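Subject: Re: [plinuvham-users] Gripper stays closed after a stop on the produce task
From: Ciobanu

The message from Cander, for anyone who missed it:

> We are getting a fault on the pick-and-place task and would like
> to know if other sites have it. The arm picks an item, an
> emergency stop is pressed while it is moving, and after reset the
> gripper reports open when it is still closed. The next motion then
> starts with an item in the fingers. It happened 2 times in one
> afternoon. No one was hurt. We are on the stock controller
> settings. Is this a known problem, and is it safe to keep running?

Yes, we have it at Ukport too. Please do not keep running until you have made the change below.

We went back through our logs for December. There were 316 picks in the set, and the stop was pressed during 42 of them, mostly on purpose because we were testing the stop circuit. In 2 of those 42 the gripper state came back wrong after reset. Both were stops pressed in the short time between the close command and the force reading settling. If the stop comes later than that, the state is kept correctly and the item stays held as it should.

What happens is that the controller saves the gripper state when the force reading settles, and at no other time. If power to the fingers is held but the reading never settles, the saved state is the old one, "open". After reset the planner trusts the saved state. It plans for a bare gripper, with no allowance for what is hanging out of it. With a short item you may not notice. With a long one it can hit the tray or the rail on the way back.

Our setup is the shop task, with the rack on one side and the basket on the floor:

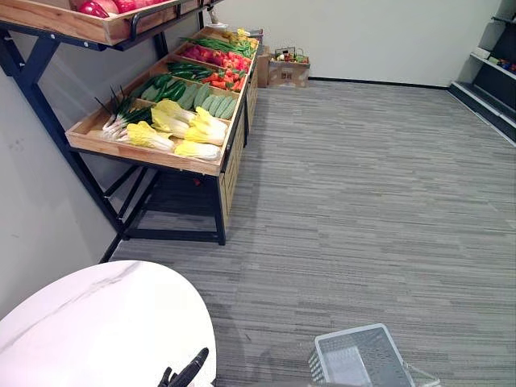 Produce rack and basket, from the head camera. Gripper at the bottom.

The green onions are the worst case for us. The stalks are long and the planner does not know they are there. In the first of the two faults the arm went back toward the rack with a bunch still in the fingers and caught the front of the lower tray. The joint torque limit tripped and it stopped by itself. The second time it was a cucumber and the operator saw it and pressed stop again. Nothing was damaged apart from one onion stalk.

The workaround we are using:

1. After any stop, do not press resume. Go to manual mode first.
2. Look at the fingers. If there is anything in them, have one person hold the item clear of the joints and a second person send the open command from the panel.
3. Send a full close and a full open with nothing in the fingers. This makes the controller write a new state.
4. Check that the panel and the fingers agree, then go back to auto.

We also set the state save delay to 100 ms so that it no longer waits for the force reading. The setting is in the gripper section of the config file, and the controller needs a full restart to pick it up. A soft reset is not enough. We lost a morning to that.

With the new delay we have not seen the fault, but we have not run enough stops yet to say it is gone. We still do the manual check every time and I would ask you to do the same.

Cander, can you send the controller log from just before each stop? I would like to see if your force reading was also unsettled. If it had settled, then you have a different fault from ours and the delay setting will not help you.

Ciobanu
Ukport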